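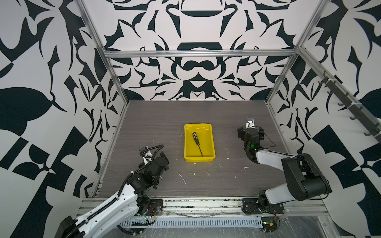 ## The hours move before the jobs do

I schedule bench labor for Sitska, a contract shop that builds and repairs small pump controllers. In April the company moved part of its tool kitting from people to a two-arm cell. The public argument about such cells is conducted in headcount. Headcount at our site did not change. The content of the working hours did, and I think that deserves more attention than it gets.

Kitting means placing the right hand tools in the right tray before a technician starts a job. It used to be shared among the bench staff in short turns between repairs. A turn was dull, and most people said so. It was also paid time in which a technician could sit down, rest the eyes and talk to the next bench. When management costed the cell, those turns were entered as 80 hours a month of recoverable labor. The figure is correct as arithmetic. It assumes an hour of kitting and an hour of fault finding put the same load on a person, and they don't.

With the turns removed, the repair benches now run close to continuous diagnostic work. The monthly target went from 1025 units to a number the planning software, Clisteo, recalculates every shift. Clisteo has a field for machine downtime. It has no field for a technician who has traced intermittent faults for six hours and is starting to miss them.
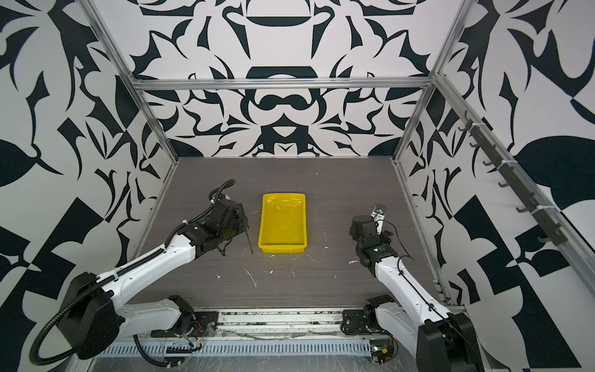

Staff who look after a cell need a job grade, and at Sitska they still lack one. The work is classed as general assistance, the lowest grade on the sheet, on the theory that the machine does the skilled part. I disagree with the theory. Somebody has to decide what state the cell should be in before a run begins. An empty yellow tray between the two arms can be a correct starting condition or the sign of a failed placement, and the person responsible has to know which, from the job order and from the log. That is a judgment about process, and on any other line we pay for it.

The usual reply is that attendants need only a short course. Our vendor, Bresedar, supplied one, and it covered startup, shutdown and the stop button. It didn't cover the slow part of the job: learning which small changes in a motion precede a fault. People on the floor worked that out by watching, and they wrote it down in a notebook kept at the cell. The notebook is now the best maintenance document we have. Its authors are paid at the assistance grade.

I would ask for three changes. First, put part of the recovered hours back into the schedule as light duty and label it that way. Second, grade attendance at the technician level after the first 100 logged hours. Third, give attendants authority to hold a run without a supervisor's signature, as our Figueroa site already does for its presses.

The cost is modest. Regrading the present attendants comes to $3000 a quarter, less than we spent on the enclosure and its fittings. The light-duty hours will lower the output figure in Clisteo, and planning will object. I would accept the lower figure and review it against the rate of returned units, a number the current report leaves out.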